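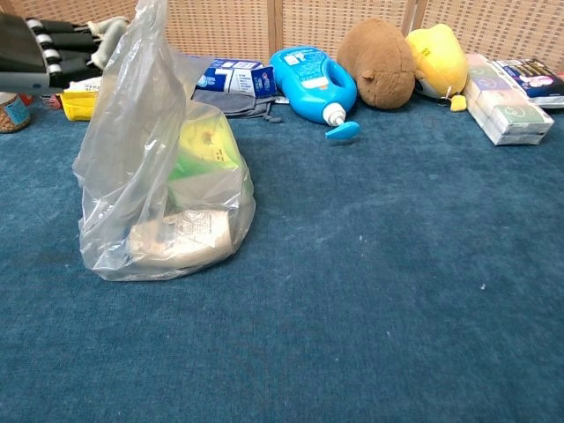 Fig. 1. Household items lined up along the screen, chest camera view. Robotic hand at upper left, bagged items in front.

Week 4 handout: Collecting demonstrations you'd want to train on

Hi all. Last time we got through what a policy is and why ours needs examples to copy. This week is the collecting part, and I'm going to spend most of it on stuff that sounds like housekeeping. Bear with me! I've watched more projects go sideways over a messy log sheet than over a bad network.

Keep Fig. 1 handy while you read, I'll keep coming back to it.

1. What counts as one example

For this course, one example (I'll say "episode" from here on) is one attempt at one instruction, from the moment the hand starts moving to the moment it's back at rest. It has the camera video, the joint positions, the instruction text and a label for how the attempt ended. If you change your mind halfway through and go for the plush toy when the instruction said bottle, stop recording and start over. Please don't edit the instruction afterward to match what you did. I know it's tempting.

2. Picking the objects

Look along the row in Fig. 1 and think about what each thing asks of a hand. The blue bottle is on its side and has a built-in handle, so you've got at least two sensible grasps, handle or body, and you should record both. The plush toys are the friendly ones, since soft things forgive a sloppy grip. They also teach the model very little about being careful, so don't let them take over your set (they will if you let them, everybody likes picking up the brown one).

The stack of tissue packs is a nice in-between case. Do you want one pack or the whole stack? Your instruction has to say. "Pick up the tissues" is a bad instruction and I'll mark it down.

Then there's the clear plastic bag. I love the bag and you'll hate it. It's see-through in places, it throws back bright highlights, and its twisted top comes up in front of part of the robotic hand from where the camera sits. A model that only ever trained on boxes has no idea what to do with that. Notice too that you can make out things inside it, a yellow one, a bright green one and a beige box. So is "the box" the one in the bag, or the blue and white one on the gray cloth? Write the instruction so a stranger could tell.

3. Where things sit

Vary the layout between episodes. I mean really vary it: turn things, swap neighbors, pull something forward onto the open carpet. A line along a wall is an easy habit to slip into, and a model will happily learn "objects live next to the screen" if that's all you ever give it. My rule for your sets is that no layout gets used for more than two episodes in a row.

Overlap is good as well. The yellow box at the left is partly hidden behind the bag, and you want a fair number of episodes like that, where the target is only half in view.

4. How many

The Trallow set, which you'll be loading in lab, has 2000 episodes. After we took out the ones with missing labels or the wrong instruction, 527 of the grasping ones were good enough for the homework split. That stung a bit. For your own project I'm asking for 300 per group, with at least 100 on soft or floppy things (bags, cloth, plush). If you're short, come and talk to me before you start copying old episodes with new names.

5. Failures

Keep them. A dropped bottle is a perfectly good episode as long as the label says "dropped." Use the four labels we agreed on: done, dropped, missed, stopped. If you're torn between two, pick the worse one and add a note.

Throw an episode out only if the recording itself is broken, meaning video gaps, a frozen joint reading, or the camera knocked out of place partway through.

6. The log sheet

One line per episode, filled in right after you stop recording and definitely not at the end of the session. I want the episode number, instruction, target object, layout number, label and your initials. The notes column can be as chatty as you like, and mine usually is.

For Tuesday

Read the first two sections of the Arnberg lab guide. Skip the calibration appendix, we'll do that together.

Write ten instructions for the objects in Fig. 1. At least three should involve the bag, and at least one should need the gray cloth to be uncovered first.

Swap with another group and see if they can point to the right object every time. Bring the ones that caused an argument.

Groups using the Hurmont room: the sign-up sheet is on the door, two-hour slots, and please put the objects back in the bin when you're done.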